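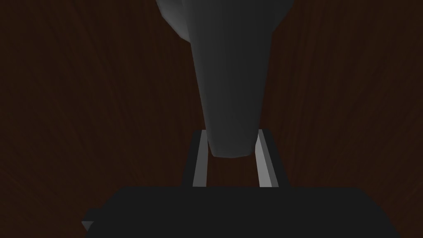 Does Prastley really get your old address off those people-search sites? Mostly, but expect it to take a few months and expect to do some of the work yourself.

I signed up in May after a stranger mailed a flyer to me at a house I left years ago, with my phone number printed right under my name (creepy!). The first scan took most of a Sunday and came back with 170 listings. Some were only my name and a city, but plenty had my full address history, my relatives, and an email I'd forgotten I ever had.

Setup is easy enough. You type in your name, any old names, past addresses and phone numbers, and Prastley starts sending removal requests. I do wish it asked for less up front, and I spent a good while in the privacy policy before I hit submit. They say they check 1,450 sites. I can't verify that, but the list is there to scroll through and it's long.

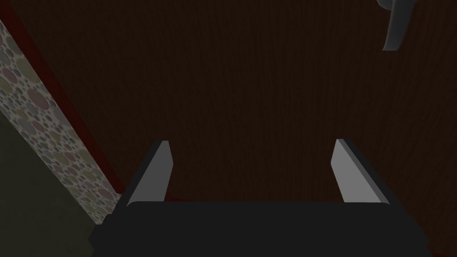 Gripper over a dark wooden surface

The dashboard is the best part. Every listing has a status, a date and a copy of the request that went out, so you can see who's dragging their feet. Janent, the service I used before, just gave me a green bar and a percentage, and I never knew what it was a percentage of.

Where Prastley falls down is the stubborn sites. 4 of mine wanted a photo ID, and for those you're on your own with a link and a help page. I blacked out everything except my name and address and sent it in, grumbling the whole time, and then
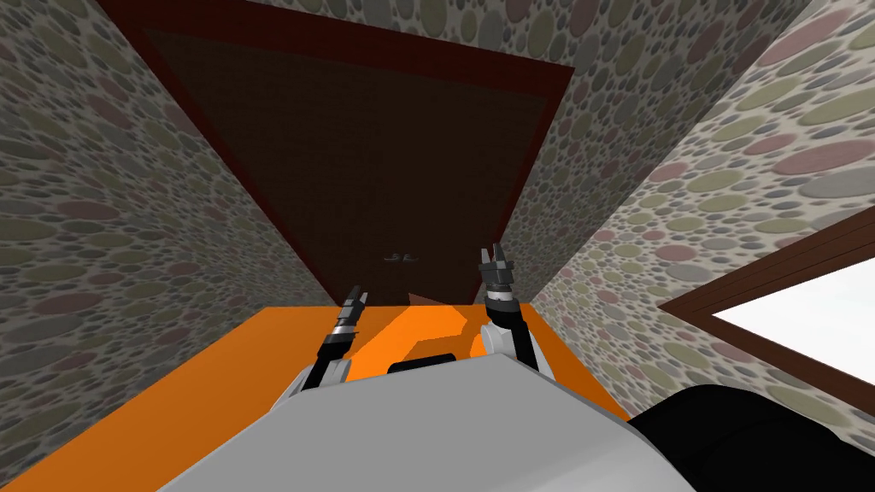 two of them answered within the week and the other two still haven't. One of my listings came back too, under a slightly different spelling, and the next scan did catch it, so I'll give them credit there.

Support was friendly but slow. Canceling is buried three menus deep, which annoyed me on principle even though I'm staying. If your name is common, turn on the manual match option first thing, or you'll be clicking "not me" all evening. I'm keeping it through next year.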